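The Long Table at Drostuso

1. The Letter

By the time the letter from the ferry company reached Aileen Macaraeg, it had been to two wrong houses and spent a night in somebody's mailbox on the far side of the harbor, and the corner had gone soft. She read it standing up in the hall with her coat still on. The Drostuso boat would stop running at the end of March. They thanked her for her many years of custom.

"Custom," she said out loud, to the coats.

She had cooked for that boat's passengers since she was a girl of nineteen, first at her aunt's elbow and then on her own, in the long room above the landing where people came up the stairs cold and hungry and a little green, and went down again an hour later pink in the face and talking to strangers. There had never been a menu. There was soup, and there was whatever came after the soup, and in all that time only one man had ever complained, and he had come back the following summer and married the postmistress.

She took off one sleeve of the coat, thought better of it, put it back on again, and walked down the hill to tell Arnout.

Arnout Kramer was in the ticket office, where he had been more or less continuously for as long as anyone could remember, with the little heater going and his logbook open. He had already had his own letter. It was sitting under his tea mug and had a brown ring on it.

"How many crossings is it now?" she asked him, because he liked to be asked.

"One thousand six hundred and forty-seven since I started this book," he said. "Sixteen forty-eight if they let her go out tonight, but I don't like that wind." He turned the heater so it pointed at her ankles. "What will you do with the room?"

Aileen looked out at the water, which was the color of an old spoon, and said that she supposed she would make supper in it.

2. The Invitations

It was her niece Janelle who decided it ought to be a proper supper, with everyone asked. Janelle Pangilinan lived inland, in Vitden, and worked for a bank, and she had inherited the family habit of taking over. She arrived with a suitcase, a roll of stamps, and a list, and by nightfall the list had grown down one side of the paper and up the other.

"You can't ask the whole island," said Aileen.

"I'm not asking the whole island. I'm asking the people who ate here." Janelle chewed her pen. "Which I'll admit is most of it."

They wrote to Peiyu Li, who had once played the accordion through a power cut until the lights came back, and to Sajib Pathirana, who had been stuck on the landing for three days one winter with a crate of live ducks and had become, over those three days, practically a relation. They wrote to the old schoolteacher, and the people from the lighthouse, and the postmistress and her husband. Aileen did the envelopes because her handwriting was better, and every so often she would stop with the pen in the air and say, "Oh, but do you remember," and Janelle, who had mostly not been born, would say that she did.

The replies came back in a rush. Peiyu's was four pages long and mentioned the accordion only at the very end, in a postscript, as if it had just occurred to her that she might bring it. Sajib's was a postcard of a duck.

There was the matter of linen to think about, too. The good cloths had gone to a cousin years ago, and what was left in the cupboard didn't match and never had. Janelle pulled it all out and made a little pile of everything tan or brown or close enough, and declared that it would look as though they'd meant it.
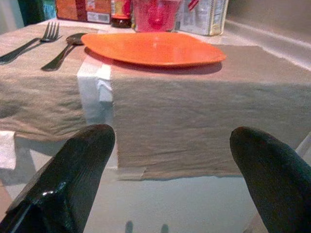 3. The Supper

They came on the last boat, naturally. There was no other way to come. Aileen heard the horn while she was straining the stock and very nearly dropped the pot, and then they were all on the stairs at once, stamping and calling up to her, and the old schoolteacher was complaining about the handrail exactly as she had every year since it was put in.

There was soup, and after the soup there was a great dish of fish and potatoes, and after that a cake Sajib had carried on his knees the whole way over, wrapped in a sweater. Peiyu played. The lighthouse people danced rather badly with the postmistress and each other. Somebody opened a window to let the steam out, and the harbor came in, all salt and rope and diesel.

Arnout arrived late, with his cap in his hand and the logbook under his arm. He had written in the final crossing and he wanted Aileen to sign beside it, since, he said, she had fed everybody who was ever in it. She wiped her fingers on her apron and wrote her name very small, and then, because there was a good deal of room left on the line, she wrote "soup" after it.

"There's a fellow in Tan with a fishing boat," Arnout said, watching the ink dry. "He says he might run a few people over in the summers. Nothing regular."

"How many people?"

"Six. Eight if they're thin."

Aileen thought about that. Behind her, Janelle was telling the schoolteacher something that had happened twenty years before she was born, and getting it very nearly right.

"Tell him they'll want feeding," she said, and went to see if there was any more of the fish.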